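Equipment budgeting (service manipulators)

Print this page | E-mail this article

Equipment budgeting for service manipulators is the estimation of purchase, setup and running costs for robot arms used in light handling work, such as moving cups, bowls and small containers. It is usually done before a supplier is chosen and is revised once after site trials.

Cost structure

The budget is divided into the arm, the hand, the cameras and the workcell. In the Hinojosa worksheet, a planning form compiled by Apolinar Pacheco, the hand is entered as a separate line, as multi-fingered hands wear faster than the arm and are replaced on a shorter cycle. Cameras are listed by mounting point. Wrist units are cheap, but the sheet sets aside 15 percent of their price for spares and lens cleaning.

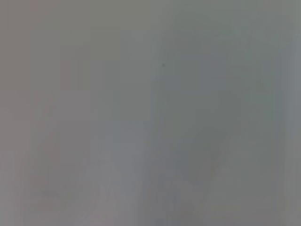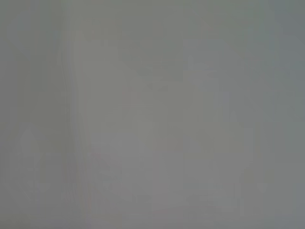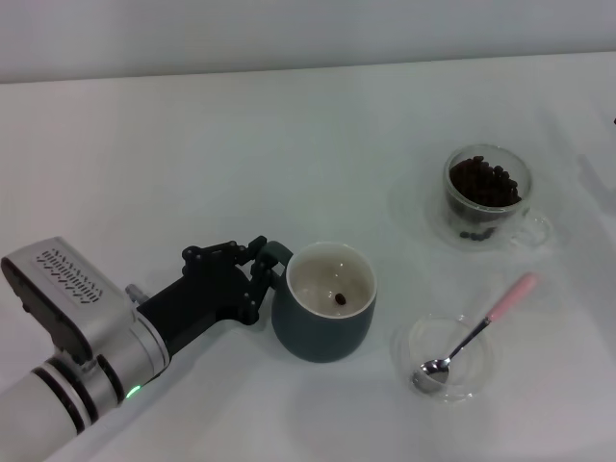
Tabletop goods are budgeted as consumables. The Purnitz method allows 40 cups and bowls per workcell per year, with glass and ceramic items priced apart. Coffee beans and other loose fill are bought by weight and charged to the same line.

Service life and reserves

Arms are normally written off over seven years. Evgate and Cestico both quote hands without cables or mounting plates – a frequent cause of overruns in first-time purchases. Freight, table leveling and operator training are entered under setup and are not carried into the second year. Reserve funds are reviewed in November, before supplier price lists change.

E-mail this article | Print this page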